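The ferry to Tivham leaves at an hour I associate with emergencies. I had been told to be on the dock by then with one bag, a waterproof layer and "an appetite," and I managed the bag.

I'd said yes to this trip back in July, when it was sold to me as a long weekend of eating with a bit of walking attached. I should know by now to read those emails from the bottom up. The bottom of this one had a packing list, and the packing list had gaiters on it. You don't need gaiters to eat.

There were five of us going over, all food or travel writers of one sort or another, and our host was Catherine Baird, who runs the small visitors' office on the island and had printed the schedule on a card you could hang around your neck. I have kept mine. It has 9 stops on it for day one, and one of them is "Breathe." Breathe lasted as long as it took Catherine to find her car keys.

I want to be fair to the crossing. It was flat and gray, and the coffee machine on the passenger deck gave you soup if you pressed the button for coffee and, as Lorcan Hayes discovered, also gave you soup if you pressed the button for soup. Lorcan writes about pubs. He drank both of them and went to sleep sitting up with his hat on his knee.

First stop was the smokehouse. It belongs to Kjell Rønning, who is a big quiet man with a very small knife, and who let us stand in the smoke for longer than I think was strictly part of the tour. He does trout and a hard sheep's cheese, and he won't be talked into anything else. One of our group asked about smoked butter. Kjell looked at the floor for a bit and then told us about the trout again. I bought two pieces of the cheese, ate one in the parking lot and had to hide the other from myself.

My sweater still smells of that place. I've washed it twice. I have decided it's a feature.

After that we drove to Welton, which is the larger of the two villages (there's a stoplight) and has a bakery that opens when the bread is ready and closes when it's gone. We got there when it was gone. The baker's apology was a bag of ends and crusts, warm, with a paper cup of salted butter, and if I'm being truthful it beat the lunch that came later. The lunch was in a hotel dining room and involved foam. I won't name the hotel. They were kind to us and somebody had worked hard on that foam.

The walk was in the afternoon. Pylyp Semeniuk took us along the cliffs and he is the best guide I've had in years, mostly on account of how little he said. On most of these things you get a date and a shipwreck every hundred yards. Pylyp would walk for half an hour, stop, point at a bird with his whole arm, and carry on. When I asked him what one of them was he said "brown." I liked him enormously.

It rained sideways for the second half. I did need the gaiters. I had not brought the gaiters.

Dinner was at Bednárik, and it's the reason to go. Twelve or so seats, one menu, an open kitchen the size of a bus shelter. There was a barley soup with dill and a lot of pepper, then pork shoulder that had been in the oven since before our ferry, then dumplings filled with plum and rolled in buttered crumbs. Kwan-ho Lau, who takes pictures for a magazine I can't afford, put his camera under his chair when the dumplings arrived and didn't pick it up again until the plates were cleared. The set menu is $96 and the wine is extra, so do your sums before you sit down, and then order the wine anyway. Book well ahead. They don't take walk-ins and the nearest other dinner is the foam.

Day two I remember less clearly, and that's partly the wine. There was a boat called Isis that was supposed to take us around the north end to look at seals. The skipper looked at the water, looked at us, and took us 30 yards out and back again. I've paid for worse. We spent the hour we'd saved in the harbor cafe with our socks on the radiator, which was not on Catherine's card, and I watched her decide not to mind.

This is what I always want to tell people who say they'd love my job. I saw a great deal of Tivham through the window of a van. I ate at places I'd happily have stayed in for a whole evening and was out of them in forty minutes with a leaflet. There's a beach below the second village, long and pale with a stream running across it, and I can describe it only because we had to turn the van around there.

So I'm going back, on my own money, with a guest. I've already told her about the soup machine. The plan is four nights, dinner at Bednárik on two of them, and one walk with Pylyp if he'll have us. Otherwise nothing. I want to get to the bakery before the bread runs out and sit on the wall outside like a person with no card around her neck.

A few practical bits, for those who asked last time. Take cash for the smokehouse. The van tours are fine if you've only got a day, but ask for the left side going out. Phones work in Welton and on top of the cliffs and hardly anywhere in between. If your packing list says gaiters - pack the gaiters.

Next up is the piece on train picnics I've been promising forever. It's nearly done, in the sense that I've eaten all of it.
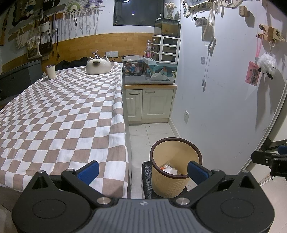 Checkered cloth, white and taupe. August 2026.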